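Notes for the August 24, 2018 talk, Trosness staff day. Speak slowly. Skip the parts in parentheses if we're running behind.

# What the machine takes and what it leaves you with

**Opening**

Thanks for having me. I was asked to give an upbeat talk about automation at work. I'll be upbeat where I can.

I spent three weeks going back and forth between the Urka office and the packing floor at Dunne, mostly sitting near people and keeping quiet. I came in doubtful and I'm still doubtful. My doubts have moved, though, and that's most of what I want to talk about.

(Ask for hands: who has had a job "made easier" by a new system? Keep your hand up if you go home earlier now. Wait. Let them look at each other.)

**1. Somebody's hands are in it**

When a company says a job has been automated, ask who is holding the thing up. At Urka the grippers are hand-held. A person grips the housing and the jaws go where that person puts them. The work gets done at a table with an office chair beside it, and the rest of the office carries on at its desks.

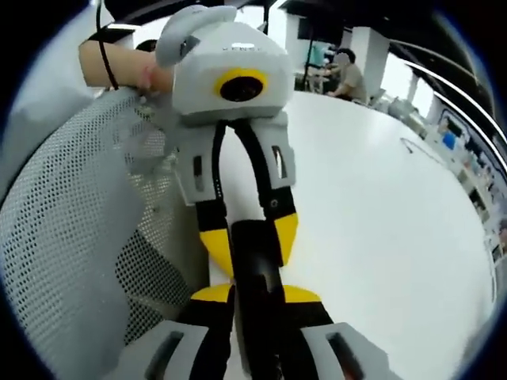
The sales sheet I was handed calls this "effortless input." I asked to try it. After 28 minutes my wrist hurt and I was thinking hard about lunch. I'm out of practice and the regulars are far better at it than I was, but effortless is a word for people who aren't doing the work.

So, first question to take home: when your manager shows you the plan, find the line where the human time is listed. If there's no such line, the time is coming out of somebody's day anyway.

**2. The number on the slide**

Filtel is the scheduling software at Dunne. The pitch was that it would save 2653 work hours a year. I like that number. It's so exact. I asked how they got it and was sent a spreadsheet where one cell had been typed in by hand.

What the floor told me:

- Walking went down. Everyone agreed on that, and people were glad.
- Waiting went up. You stand there until the screen gives you the next thing.
- Swapping tasks with a friend when your back is sore now takes a request and an approval. It used to take a nod.

None of those show up in the hours. The third one came up in almost every talk I had, and management had never heard of it. (Pause here. The Dunne people may want to say something. Let them.)

**3. Skill, and who gets paid for it**

Back to Urka. Closing a pair of jaws on something without knocking it over is a skill. It takes patience and a steady arm, and some people are clearly better at it than others. Bringing two sets of jaws close together is harder again.

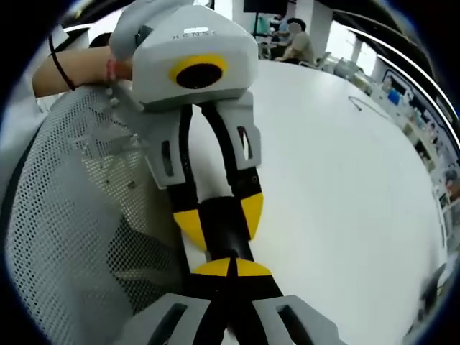 Now look at how the job is written up. "General support tasks." Same grade as before, same pay as before. I've read over 200 job descriptions for this project and the pattern is dull and steady. A machine comes in, the work around it gets fussier, and the title gets vaguer.

I don't think anyone planned it that way. I think the budget had a line for equipment and no line for the people who'd have to get good at using it. You can fix that with a form, if somebody wants to.

**4. What I'd give the other side**

Be fair here, don't rush it.

Some of this work was lousy before. Lifting the same box all shift was lousy. Two people at Dunne told me they'd quit if the old system came back, and I believe them. At Urka I heard from someone who likes the gripper work because it's quiet and you can do it sitting down.

So I'm not here to tell you to pull the plug. My complaint is with the word "saves." Saves what, for whom, measured by which person, on what day?

**5. Things to ask before you sign off**

1. Who does the new small jobs the machine creates?
2. Were they asked?
3. What could people sort out between themselves before that now needs a screen?
4. When does somebody check the promised number, and who gets told if it was wrong?

(If time: the story of the Dunne label printer. If no time, go straight to questions. Leave the list up while people talk.)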